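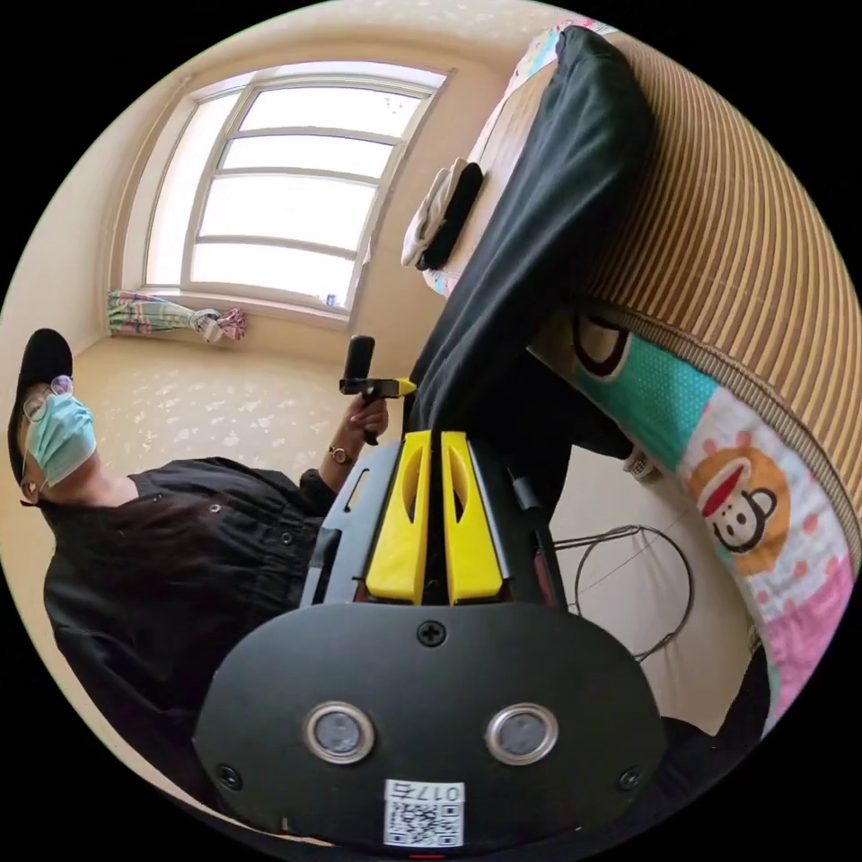

Shingles a second time?? Anyone had this?

cbegay
Posted Friday, August 31, 2018

OK so I had shingles back in November, left side, ribs to spine, the whole miserable belt. Got the antivirals on day 2, it cleared up, doctor said that's that, most people only get it the once. Now I've got the tingling again in the same spot and three little bumps this morning. My wife says bug bites. I say I know what this feels like! Has anybody here had it come back within a year? And do I really need to drag myself to urgent care on a holiday weekend?

trilok_a
Yes and yes. Mine came back after 7 months, same side, a bit lower down. Go today if you can. The pills work best when you start early and by Tuesday you'll be kicking yourself.

dunleavy_amos
I'd wait a day, personally. I was sure I had it again last spring and ran to the clinic, paid my copay, and it was a rash from a new belt. Nerve pain can hang on for ages after the first round and it feels exactly like the start of a new one.

trilok_a
Nerve pain doesn't give you bumps though. He said bumps.

dunleavy_amos
So did I. Belt bumps.

Anezka Z
Clyde, do they sit in a little cluster or are they spread out? Mine were bunched together and hurt if my shirt so much as brushed them. Also please ask for a swab this time! When I had "shingles" twice, the second one tested as plain old herpes simplex, and apparently the two get mixed up quite a bit when nobody tests.

cbegay
Bunched. And yeah, the shirt thing, ugh. Nobody swabbed me in November, the guy looked at it for 5 seconds and wrote the script.

quintanilla
Did you ever get the new vaccine? I had my first of the 2 shots in June and I'm on a waiting list for the other one, every pharmacy in town is out. My arm was sore for days but I'd take that over shingles.

dunleavy_amos
My brother-in-law got the old vaccine and still came down with it, so I'm not rushing.

Anezka Z
The old one and the new one are different shots, Amos.

cbegay
No vaccine, I figured having had it counted. Fine, you've talked me into it, the walk-in on Fovari is open till seven. Wife is driving. She still says bug bites.

trilok_a
Good man. Stay away from any babies or pregnant ladies in the waiting room, and keep it covered.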